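Petchrat sign project: where we've got to
11/12/25

Hello Mitali,

Right, the flap board! Since June I've got through 8 of the old patent files on letter-changing signs, and the Lenetti one is far and away the best. It uses a single motor for the whole row, with a little clutch behind each letter, and the drawings are so clear I could nearly build from them (I did try, with card, and the less said the better).

Chalerm Rojanasak has lent us the Drileck catalogue, which lists the letter sets by size. I've scanned 40 pages so far. The paper is very thin and it's slow going, so I'm doing it in the mornings when the light in the back office is decent.

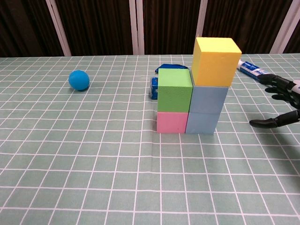

Money

We've spent £400 of the grant, nearly all of it on copies from Dirnis and postage. I still owe you the receipt for the second batch and will send it on Friday. The scanner hire came in under what I'd put down, so I'd like to move what's left to translation if you're happy with that?

What's next

There are 5 files still to read, plus the index. One of them seems to describe the same clutch under a different name, and I want to get to the bottom of that before I write up the Lenetti section. Draft to you after the holidays, all being well.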